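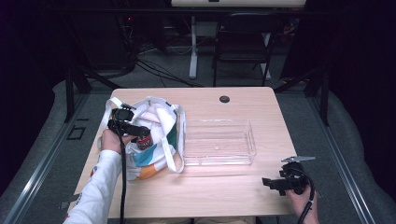

Counselling scheme at Larkcombe hospital to run 14 more weeks

Larkcombe's bedside counselling scheme has been given another 14 weeks, its backers said on 16th May. Run by the Hondus trust with chaplains and trainee therapists, it has seen 509 patients.

The trust calls that a success. Perhaps — but its own report has follow-up answers from only 29 of them, and 16 of those said they felt "more settled". How the rest are doing is anyone's guess.

Boström, the training college supplying the students, says a fuller study is planned. It gave no date. Nor would it say who supervises trainees on the night rota.

Print this story | E-mail this story
Last updated: 09:16

Comments (3)

Ganau: 29 replies out of 509? I'd want my money back.

wardsix: The chaplain sat with my mum for an hour. Put that in a report.

Larkcombe Lil: Who is paying for the extra weeks? Article doesn't say.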